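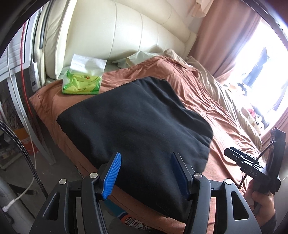 Incidencia 2182: los informes programados de permisos de acceso se entregan sin datos

Tiempo de lectura: 4 min
Compartido 2 veces

Producto: Pingate, módulo de auditoría de servidores de ficheros
Entorno afectado: sede de Flenirstead
Prioridad: media
Estado: cerrada
Fecha de apertura: 24 feb 2026

Descripción comunicada por el cliente

El departamento de sistemas de la sede de Flenirstead comunica que el informe programado «Permisos efectivos por carpeta» se genera a la hora prevista y llega por correo a los destinatarios configurados, pero el fichero adjunto contiene únicamente la portada y la fila de encabezados. El mismo informe, ejecutado de forma manual desde la consola, muestra 483 carpetas con sus permisos correspondientes. El cliente indica que la anomalía se manifestó tras la renovación de las credenciales del servicio y solicita una solución antes de la revisión interna prevista para mayo.

Registro de actuaciones

Entrada 1 – Soporte de primer nivel

Se confirma la recepción de la incidencia. Se solicita al cliente el envío de la siguiente documentación:

- Fichero de registro del planificador correspondiente a la última ejecución.
- Exportación de la definición del informe, sin modificar.
- Nombre de la cuenta con la que se ejecuta el servicio de informes.
- Versión instalada de la consola y del agente.

Entrada 2 – Cliente

Se adjuntan el registro y la exportación. La consola y el agente tienen la misma versión. El servicio se ejecuta con una cuenta de dominio dedicada, cuya contraseña fue sustituida conforme a la política de la entidad. El servidor de origen, denominado Kunness, no ha sufrido cambios de configuración.

Entrada 3 – Soporte de primer nivel

Revisada la exportación, los filtros del informe son correctos. La ruta de origen está bien definida y la opción de incluir permisos heredados se encuentra activada. En el registro del planificador no constan errores, pero sí el siguiente aviso, que se repite en cada ejecución:

AVISO 109: el ámbito de consulta no ha devuelto objetos para la identidad en curso.

El aviso no interrumpe la tarea, de modo que esta figura como completada. Se ruega al cliente que inicie sesión en la consola con la cuenta del servicio y ejecute el informe manualmente.

Entrada 4 – Cliente

Realizada la prueba. Con la cuenta del servicio el informe aparece vacío también en la consola. Con la cuenta de administración se obtiene el resultado completo.

Entrada 5 – Soporte de segundo nivel

Se asume la incidencia. El resultado de la prueba permite descartar el planificador, el envío por correo y la generación del adjunto. El análisis se centra en la delegación de ámbitos.

Se solicita al cliente que acceda a Configuración > Delegación > Ámbitos y compruebe si la cuenta del servicio figura con el identificador actual del directorio.

Entrada 6 – Cliente

La cuenta aparece en la lista, si bien con el identificador antiguo y sin nombre visible. Consultado el equipo de directorio, este informa de que la cuenta no solo cambió de contraseña: fue eliminada y creada de nuevo con idéntico nombre.

Entrada 7 – Soporte de segundo nivel

La información anterior explica el comportamiento observado. Pingate asigna los ámbitos de consulta según el identificador interno de la cuenta y no según su nombre. La cuenta recreada puede iniciar sesión, pero carece de ámbito asignado. Deben seguirse los pasos indicados a continuación:

1. Detener el servicio de informes en el servidor de la consola.
2. Eliminar de la lista de ámbitos la entrada sin nombre visible.
3. Añadir la cuenta actual y asignarle el ámbito «Kunness – lectura completa».
4. Actualizar las credenciales en Configuración > Servicio.
5. Iniciar de nuevo el servicio y ejecutar el informe con la cuenta del servicio.

No es necesario volver a crear el informe ni modificar la lista de destinatarios.

Entrada 8 – Cliente

Aplicados los pasos. La ejecución manual devuelve las 483 carpetas. Queda pendiente verificar la ejecución programada.

Entrada 9 – Cliente

La ejecución programada ha finalizado con el contenido completo y el aviso 109 ya no figura en el registro. Se autoriza el cierre.

Entrada 10 – Soporte de segundo nivel

Se procede al cierre de la incidencia. Se ha trasladado al equipo de producto la petición de que una tarea sin objetos devueltos se muestre como «Completada con avisos» – petición registrada sin fecha comprometida.

Comentarios (2)

Incidencias relacionadas

- El conector Okonkwo no actualiza los grupos anidados
- Informe de accesos denegados: columnas duplicadas en la exportación CSV
- Cómo transferir la propiedad de un informe programado
- El servicio de informes no se inicia tras cambiar la cuenta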